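Clurkenen
2024-05-19

1/ Spent the weekend recording demos for the pouring task. Two arms, both driven by hand from the leader pair, one bottle, one cup. Notes here so I can find them again.

2/ The task is called Plullus in our folder. Right arm takes the bottle, left arm steadies the cup, pour, set the bottle back down, both arms home. A good run takes me 20 seconds. My first ones in January took a lot longer than that.

3/ We have 617 demos now, counting the ones from the Dusulham bench. I threw out 229 before getting to that number. Most of those were me stopping halfway to think about where my wrist should go.

4/ Stopping is the worst thing you can put in the data. The policy learns the pause and then sits there in the same spot, waiting. If I lose the thread I end the episode and start over.

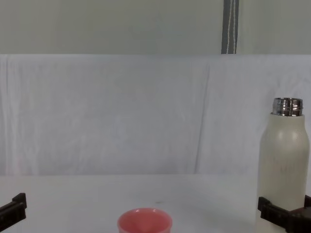
5/ The other thing I had to unlearn is correcting too much. When I miss the grasp by a little I want to wiggle until it's right. Better to back off, come in again cleanly and keep that one. A clean second try is useful. Wiggling is noise.

6/ Start positions: I move the bottle and the cup a bit before every episode. Doing it by feel gave me the same three spots over and over, so now Tello (our recording script) prints a position and I put things there.

7/ Gripping low on the bottle works better for us than gripping at the shoulder. Up high it tips as soon as the wrist turns. Down low you need more clearance from the table, so I bring the arm in flat and slow.

8/ Someone asked about guiding the arms directly by hand instead. We did that for the single-arm tasks and it was fine. With two arms I can't hold both and watch the cup, and my own hands end up in the camera view.

9/ Training run is 2460 steps for a quick check, then the long one overnight if the loss looks normal. Quick check on last week's set reached the bottle most times and closed too early on a lot of them – I think that's my habit of closing before I'm really there.

10/ So the next batch is all slow closes. Count one, then squeeze. It feels silly from the chair but the gripper trace looks a lot cleaner.

11/ Will post the numbers when the long run is done. If you've recorded pours with two arms, tell me when you let go of the cup. I keep changing my mind on that one.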